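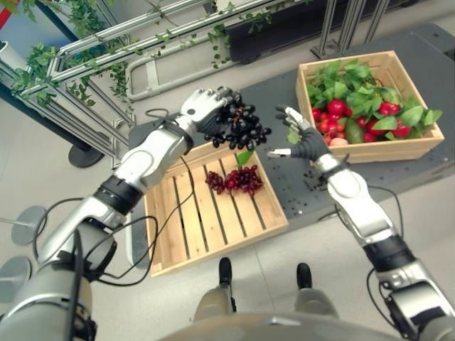 Uva negra, de la que mancha los dedos y los manteles.

Inicio · Recetas · Cosas de casa · Archivo · Sobre mí
Lectura: 3 minutos

Mermelada de uva, segundo intento

El año pasado me salió sirope. Lo digo ya para que nadie venga buscando a una experta: cuatro tarros de un líquido morado y dulcísimo que acabamos echando al yogur hasta marzo. Rico, sí, pero aquello no se quedaba encima de una tostada ni poniéndole una valla.

Así que este octubre volví a la carga con dos cosas que no tenía entonces: una receta de mi vecino Gerardo (bueno, de su suegra) y un termómetro de cocina. La receta venía apuntada en el reverso de un recibo y decía, literalmente, «uva, azúcar, limón, fuego lento, paciencia». Ni una cantidad. Le mandé un mensaje para preguntarle y me contestó «a ojo, mujer». Pues nada, a ojo.

Al final me fui a lo que hacía mi abuela con las ciruelas: por cada kilo de fruta limpia, poco más de medio de azúcar, y el zumo de un limón entero. Ella habría puesto kilo por kilo, pero a mí me empalaga. Eso sí, con menos azúcar dura menos una vez abierta, hay que tenerla en la nevera y comérsela pronto, que en mi casa no es precisamente un problema.

Lo peor de la uva son las pepitas. Probé a quitarlas una a una con la punta de un cuchillo y aguanté exactamente un capítulo de la serie que tenía puesta de fondo. Después metí todo en la olla, lo dejé unos minutos hasta que los granos reventaron y lo pasé por el pasapurés de la abuela, que chirría como una puerta de castillo pero se queda con todas las pepitas y casi toda la piel. A mí la piel me gusta – da color y un puntito áspero – así que rescaté un par de cucharadas, las piqué fino y las devolví a la olla.

Luego viene remover. Y remover. Estuve unos 60 minutos delante del fuego, con la ventana abierta y el delantal perdido, y cuando ya iba a dejarlo por imposible hice la prueba del plato frío: una gotita en un platillo recién sacado del congelador, esperas un momento y empujas con el dedo. Si se arruga, está. ¡Se arrugó! Di un grito que asustó al gato.

Creo que lo del año pasado fue culpa mía por usar una uva demasiado madura y por olvidarme del limón, que es lo que ayuda a que cuaje. Esta vez, además, eché dentro una manzana ácida rallada con su piel. No se nota nada en el sabor y la textura cambia muchísimo.

Los tarros los herví antes, como siempre, y los llené bien calientes. Salieron seis y medio. El medio no llegó a la cena. Uno se lo bajé a Gerardo, que lo probó con el dedo en el rellano y me dijo que a su suegra le queda más oscura. Ya.

Con queso fresco está buenísima, y con un queso curado de oveja todavía más. También la he puesto en un bizcocho, en medio, como si fuera relleno, y se hundió toda al fondo, así que si alguien sabe cómo evitarlo que me lo cuente en los comentarios, por favor. Me han hablado de enharinarla (¿enharinar una mermelada?) y no lo veo nada claro.

Para el próximo otoño quiero probar con higos, y a lo mejor con una rama de romero dentro de la olla.

Contacto · © Todos los textos son míos, pregunta antes de copiar · Volver arriba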